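27 de mayo de 2022

Por fin un rato para sentarme a escribir, con el té ya medio frío y los dedos todavía con restos de cola. Llevo desde octubre diciendo que iba a poner el rincón de la mesa como es debido y hoy, sin haberlo planeado demasiado, me he puesto. Bueno, me puse ayer por la tarde con el papel y hoy he rematado con el mantel y los cacharros, que es la parte que me gusta a mí.

El papel

Empiezo por lo peor. El papel es de Galanis, beige, con unos medallones de flores marrones que se repiten en franjas verticales, tipo damasco. Lo vi en Rukidau cuando todavía hacía frío y estuve dándole vueltas un montón de semanas, porque me parecía muy de comedor de abuela (y lo es, pero es que a mí los comedores de abuela me encantan). Cuando volví a por él habían movido toda la sección y casi me da algo. Estaba en el pasillo del fondo, detrás de las cortinas de ducha. Me llevé todo lo que quedaba de ese lote, que luego te cambian el tono de un rollo a otro y se nota muchísimo.

Casar los medallones es un suplicio. En la etiqueta te ponen una flechita y tú piensas qué fácil, y luego cortas la segunda tira y te falta media flor por arriba. Estropeé una tira entera así. La he guardado para forrar cajones, claro, yo no tiro nada. La primera tira la puse con plomada, como hacía mi padre, y las siguientes ya van a remolque de esa; si la primera se tuerce, se tuercen todas. Fondo y los dos laterales, todo con el mismo papel. Estuve tentada de dejar los lados lisos, en un crema, y menos mal que no, porque con el dibujo por los tres lados parece un cuartito de verdad.

La cola es la de Levton, la del cubo pequeño. Huele a colegio. Pone en el envase que hay que dejarla reposar y esta vez lo hice, que la otra vez, en el pasillo, no lo hice y así quedó el pasillo. Me salieron burbujas en el lado izquierdo, dos o tres, y las fui empujando hacia el borde con una tarjeta del supermercado envuelta en un trapo. Una no se quiso ir y la pinché con un alfiler. Hoy por la mañana he ido a buscarla con la luz de lado y no la he encontrado, así que la doy por muerta.

Ah, y la cuenta. Entre papel, cola y una brocha nueva se me han ido casi 40 euros. Lo apunto aquí porque luego me preguntan en casa y me hago la loca.

El mantel

Este tiene su historia. Lo compré en Drastach, en el mercadillo de la plaza, un día que íbamos a por queso y volvimos sin queso. Es gris clarito, con helechos y ramitas en gris y unos lunares naranjas muy suaves, desperdigados, que de lejos casi ni se ven. A mí los lunares me convencieron. Sin ellos sería un mantel un poco triste, de sala de espera.

Lo tenía doblado en el armario de arriba desde entonces, con esas marcas de doblez que ya parecen parte del dibujo. Lo he planchado del revés y con un paño húmedo, primero a lo largo y después a lo ancho, y me he llevado la mesa de planchar al salón para ver una película mientras tanto. Mala idea, porque me pierdo las dos cosas. De la película no sé quién era el culpable y en una esquina del mantel se me quedó una arruga que he tenido que volver a planchar después.

También he estado peleándome con el largo. Me sobraba tela por un lado y en vez de cortar le he hecho un dobladillo por debajo, sujeto con hilvanes grandes, feos, de los que no pasarían ninguna inspección. Si algún día cambio de mesa lo suelto y ya está. Mi tía decía que un mantel no se corta nunca, que las mesas van y vienen, y me acordé de ella con la aguja en la boca (tampoco le habría gustado lo de la aguja en la boca).

Lo que me preocupaba era juntar dos estampados. Helechos abajo y medallones arriba, ¡a ver quién se atreve! Lo estuve mirando desde la puerta, desde el sofá, y hasta subida en una silla, y al final me gusta. El gris baja un poco tanto marrón. En las revistas te dicen que uno de los dos tiene que ser liso, pero en las revistas también hay sofás blancos en casas con niños, así que no les hago mucho caso.

Los cacharros

Y ahora lo divertido. He sacado la caja de las cosas bonitas, la que tiene escrito 251 en la tapa con rotulador gordo. No sé de qué es ese número, la caja la heredé ya escrita, pero la llamamos así: la 251. «¿Dónde está el abrelatas?» «Mira en la 251». Nunca está.

De ahí ha salido el soporte dorado de alambre, el de los rizos y las espirales, que me parece una cosa preciosa y absurda a partes iguales. Tenía polvo metido en cada vuelta. Lo he limpiado con un cepillo de dientes viejo y un poco de jabón, espiral por espiral, y después lo he secado con el secador de pelo, en frío, porque con el trapo me iba dejando pelusas enganchadas. Encima le he colocado el disco verde lima. Ese verde yo no lo habría comprado en la vida, venía en un lote, pero con el dorado hace una cosa muy alegre, como de heladería antigua.

Delante del disco he puesto la pieza roja, la que tiene forma de copa, tan panzuda ella. Probé primero a ponerla sola en el centro y quedaba como castigada. Luego al lado del cuenco, y tampoco. Junto al soporte dorado ha encontrado su sitio, y he dejado las dos cosas sobre la tabla de madera naranja, que así recoge un poco los lunares del mantel. La tabla la he puesto un pelín en diagonal. Si la pongo recta me parece un escaparate de óptica.

El cuenco pequeño, el blanco con hojas verdes, ha ido al otro lado, hacia el fondo. Estuve a punto de dejarlo en la cocina, donde vive normalmente con los dientes de ajo dentro, pero las hojas le van tan bien a los helechos que me ha dado pena. Los ajos están ahora en una taza. Ya protestará alguien. Lo fregué con bicarbonato, dos veces, y lo dejé una hora al lado de la ventana para que se le fuera el olor.

Tengo todavía en la 251 una jarrita y unos servilleteros con los que no sé qué hacer. Los servilleteros los saqué, los puse en fila, los volví a guardar. La jarrita tiene el asa pegada y me da miedo tocarla. Me apetece más dejar tela a la vista, que para eso me he dejado los riñones planchando.

Cosas que haría de otra manera

Compraría un rollo más. Me he quedado con un retal ridículo y si un día se rasga algo por abajo no sé con qué lo voy a tapar. He mirado en la web de Rukidau y ya no sale, o sale con otro nombre, vete a saber. La referencia que tengo apuntada es la 484 y la dejo aquí escrita para no perderla otra vez, que la última vez la apunté en un tique y el tique se borró con el calor del coche.

Empapelaría por la mañana. Por la tarde el sol entra torcido, todas las juntas parecen abiertas y te desesperas. Además a última hora ya iba con prisa por la cena, y se nota en una de las esquinas, abajo, donde el medallón se queda cortado de una forma rarísima. Yo ya no voy a poder dejar de verlo.

Y no plancharía viendo la tele, pero eso lo escribo sabiendo que lo volveré a hacer.

Cómo ha quedado

Me he pasado un buen rato mirándolo todo y moviendo la tabla naranja un dedo para aquí y un dedo para allá. El dorado sobre el beige me tiene enamorada – es que parece que se hubieran puesto de acuerdo. El rojo se ve desde lejísimos.
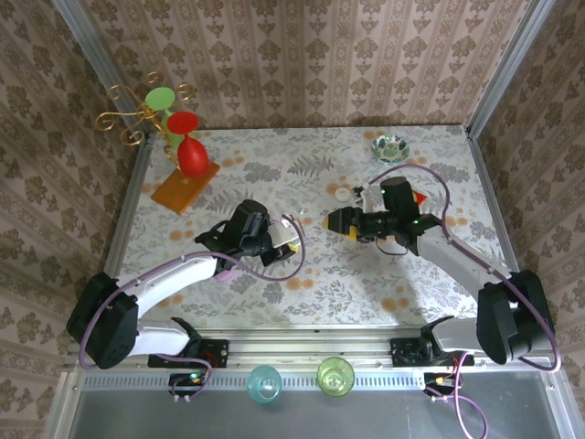

Para mañana

Lavar la brocha de una vez, que la he dejado en un bote con agua y como se seque la cola la pierdo. Cerrar bien el cubo de Levton y bajarlo al trastero. Preguntar en Rukidau si les queda algo del Galanis en el almacén, y si me dicen que no, preguntar en Drastach, que allí hay una droguería que vende restos. Comprar hilo gris, porque los hilvanes los hice con azul marino y me están dando remordimientos. Devolver la plomada a mi padre antes de que me la reclame.

Y buscar otra taza para los ajos, que en esa bebo yo el café.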